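Guides > Local Politics > Speaking Up
Filed under: Getting Involved, Town Hall

How to Speak at a Council Meeting (and Enjoy It!)

My first public comment at Hemmin town council was 336 words long, and I got through half before the bell. I've gone back 12 times and I love it more every time, so here's how I do it now.

1. Find the agenda. Most councils post it online a few days ahead. Look for your item's number and write it down, as the clerk will ask for it.

2. Sign up early. In Hemmin the sheet goes out at the door and there are only 13 slots. They go fast when parking is on the agenda!

3. Write for the clock. You get 3 minutes, so say what you want in your first sentence ("Please vote no on item 4"), then give your best reason and one story from your own street.

If you're bringing slides, email them to the clerk the day before and bring a paper copy too. Charge your laptop at home.
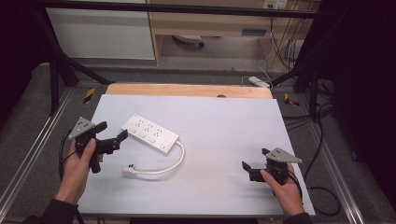 4. Talk to the whole row. It's tempting to lock eyes with the one member who nods (there's always one), but the undecided votes are usually sitting further down.

5. Stay for the vote. Then send a short thank-you or a follow-up question, and put the November budget hearing on your calendar while you're at it.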